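Module 4: Adhesives and Surface Preparation
Handout 2: Wetting, cleaning and bond failure
Gistura Technical College, materials workshop course
Revised 21 July 2022

4.1 Scope

This handout covers the behaviour of liquid adhesives on solid surfaces, the cleaning of those surfaces before bonding, and the ways in which a finished joint can fail. Cure chemistry was dealt with in Handout 1 and is assumed. Pressure-sensitive tapes are left to Module 5.

4.2 Wetting and contact angle

An adhesive can only bond to a surface it touches at close range. Most surfaces that look flat are rough at a fine scale, and the liquid has to flow into the hollows before it sets. How readily it does this depends on the surface energy of the solid and the surface tension of the liquid.

The contact angle is the angle between the solid and the edge of a resting drop, measured through the liquid. A low angle means the drop spreads. A high angle means it beads up. At angles above 90 degrees the liquid is said not to wet the surface.

Clean metals and glass have high surface energy and are wetted by nearly all common adhesives. Polyethylene, polypropylene and PTFE have low surface energy and are hard to bond without treatment. Painted and coated boards fall between the two, and the value depends on the coating and not on the material underneath. A board should therefore be treated as an unknown until it has been tested.

4.3 Contamination

The usual contaminants are skin oils, mould release agents, cutting fluid, polish residue and dust. A very thin film of oil is enough to lower the surface energy and raise the contact angle. Silicone is the worst case: it spreads readily, is difficult to remove and can be carried from one bench to another on cloths.

Wiping has two separate functions. The solvent loosens the film, and the cloth or pad lifts it away. If the solvent is left to evaporate, the film is laid down again over a wider area. For this reason the standard method uses two cloths, one wetted with solvent and one dry, with the dry cloth following before the solvent has gone. Each face of a cloth is used once.

Strokes are made in one direction and overlap slightly. Circular rubbing returns material to areas already cleaned.

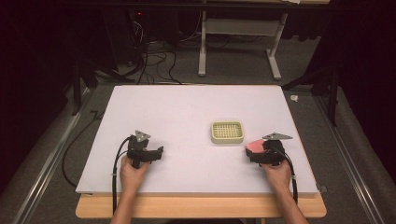 4.4 Abrasion

Abrasion removes weak surface layers such as oxide, chalked paint and loose scale, and increases the true area available for bonding. It does not remove oil. Abrading an oily surface drives the oil into the scratches, so the order is always degrease, abrade, degrease.

Grit size is a compromise. In this course, 100 grit is used for steel and cast parts, and 300 grit wet paper for thin sheet and rigid plastics. Coarse paper on thin sheet leaves grooves that trap air under a thick adhesive.

4.5 The water break test

Rinse the prepared surface with clean water and hold it upright. On a clean, high-energy surface the water forms an unbroken film. If the film breaks into drops within 30 seconds, the surface is contaminated and must be cleaned again. The test is not valid for low-energy plastics, which shed water even when clean. Dry the part fully before bonding.

4.6 Failure modes

Cohesive failure takes place within the adhesive, leaving a layer on both faces. The strength of the joint was then set by the adhesive itself.

Adhesive failure takes place at the interface, leaving one face bare. Poor preparation is the first thing to check, followed by the open time of the adhesive.

Substrate failure takes place in the part. It is common with coated boards, where the coating may peel from the core at a load well below the rating of the adhesive.

Mixed failures are reported as a percentage of bonded area for each mode.

4.7 Practical work

Each pair prepares lap joints in steel and in coated board using the Prilten two-part epoxy. One set is degreased only; the other is fully prepared as in 4.4, with abrasion omitted on the board. Joints are pulled in the following session. Record the failure mode, the peak load and the result of the water break test for the steel parts.

Further reading: Mugo workshop notes, sections on lap joints and peel; Zovbridge data sheets, folder 2.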